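Handheld gripper sessions – when do you throw a take out?

mpurba
Writing the good practice sheet for our collectors at Rutunura. Soft items only for now, gloves, socks, hats. My draft rule: both jaws open and in view at the start, item flat, nothing else on the table. Take fails if any of those is off. Too strict?

urs_o
Yes too strict. "Nothing else" will kill half your takes. We did 300 with that rule and people just got slow and fussy.

mpurba
Hm. But then what do I write. Clutter has to have a limit somewhere.

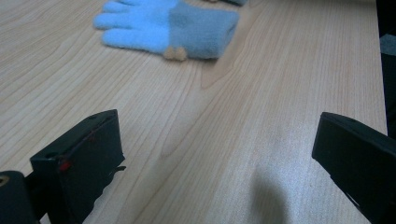 Jaws open, fuzzy blue glove lying flat, bare wood in the gap – I'd pass that start without thinking. The sliver of somthing dark at the far side of the table is where my own rule says fail. Seems silly now.

irfan_s
Write it as clear space around the target. 10 cm, done. Easy to check.

jchamoun
Disagree with Irfan, sorry. Collectors won't measure. Say "nothing between the jaws and the item" and leave the rest alone. Also add a start hold, count of 12 frames before moving. Way more useful than tidy tables.

urs_o
+1 on the hold. Not sold on ignoring clutter completly tho.

mpurba
OK. Jaws clear to item, start hold, other stuff allowed if it isn't touching. Draft 2 goes up tonight, pick holes in it.

irfan_s
still want my 10 cm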